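Kiltudthorpe pudding tea

Kiltudthorpe pudding tea is a late-afternoon meal served in the dining rooms and small hotels of Kiltudthorpe, a market town of about 2,000 people. It sits somewhere between an ordinary afternoon tea and an early supper, and is generous enough that most people who order it will not want much else until breakfast. A proper pudding tea has a savoury course, a hot steamed or baked pudding brought whole to the table, and as much tea as the party cares to drink. It is served from 4 pm, and older residents still call it "the four o'clock", even when they sit down to it at half past five.

Name

The word "pudding" has caused a fair amount of gentle confusion among visitors over the years, as the meal always begins with something savoury. In the local way of speaking, a pudding tea is simply a tea that has a pudding in it, as opposed to a plain tea, which has bread and butter and perhaps a slice of cake. The spelling "puddin tea" appears on some older menu cards and is still used by one or two of the smaller tea rooms.

Origins

The meal grew out of the market trade. Farmers and their families who had come into town early in the morning wanted something filling before the long road home, and the inns around the square were glad to oblige them. The best known of these was the Womus, a low building with a long dining room at the back, where the tables were laid end to end and everybody sat down together. The cook there would steam her puddings in the wash copper, wrapped in cloth and tied to a rail, and it was said that you could smell the treacle from the far side of the sheep pens.

When the market shrank, the pudding tea very nearly went with it. The Womus stopped serving food altogether for a time, and the custom was kept alive mostly in chapel halls and in the kitchens of people who had grown up with it. Its return owes a great deal to the Abeysekara, a family-run hotel at the top of the town, which put a pudding tea on its winter menu one December as a treat for guests and found that the townspeople wanted it far more than the guests did. The hotel has 70 seats in its dining room, and in the colder months they are usually spoken for well in advance.

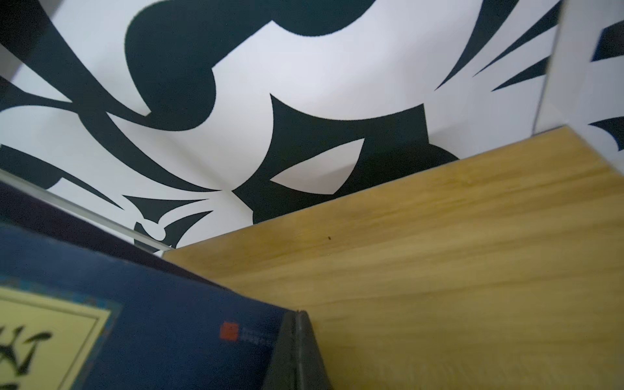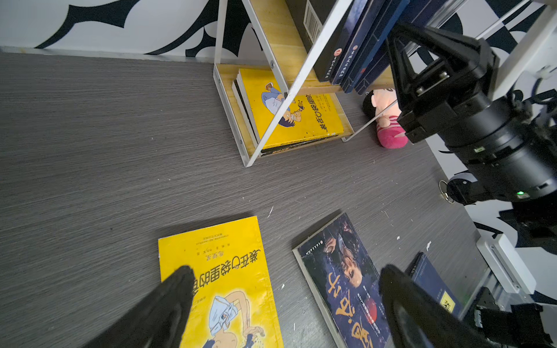 A bold black pattern on white (first picture); a yellow paperback and a dark blue book (second picture).

The meal

The savoury course is traditionally a small raised pie or a dish of potted meat, with pickled onions, a wedge of hard cheese and thick brown toast. Meatless versions are now just as common, the usual choice being a leek and barley pie with a good deal of pepper in it.

The pudding comes next, and it is really the heart of the whole affair. Treacle sponge, ginger sponge and a baked apple batter are the three that most people think of, though a damson roll is made for a few weeks in autumn when the fruit is to be had. It is carried in whole and cut at the table – usually by the oldest person in the party, who is also expected to say whether it is any good. Custard is poured from a tall jug. Cream may be offered as well, and there are families in which the question of custard or cream has been argued over very happily for generations.

Tea is strong and is made in large brown pots, refilled without charge. Coffee can be had at most places if one asks.

Modern variations

Arif Howlader, head cook at the Abeysekara for many years, widened the menu a good deal while keeping to the old order of courses. His cardamom and orange sponge is now made all over the town, and his spiced potato pie is often served beside the plain leek one. He also brought in a half portion for children and for anyone with a smaller appetite, something the older inns had always been rather stern about.

The Plitesum, a bakery with a handful of tables upstairs, serves a shortened version at the counter with a single slice of pudding and a mug of tea. Some regulars hold that a pudding which has already been cut cannot be called a pudding tea at all, but it is a kind and cheerful place and does a brisk trade.

Pudding supper

Once a year, in December, the dining rooms join together for a pudding supper in the old corn hall. Tickets are limited to 100 and each party may buy no more than 2. Every kitchen sends its own pudding, and the evening finishes with carols and whatever custard is left.

See also

High tea
Steamed pudding
Market town inns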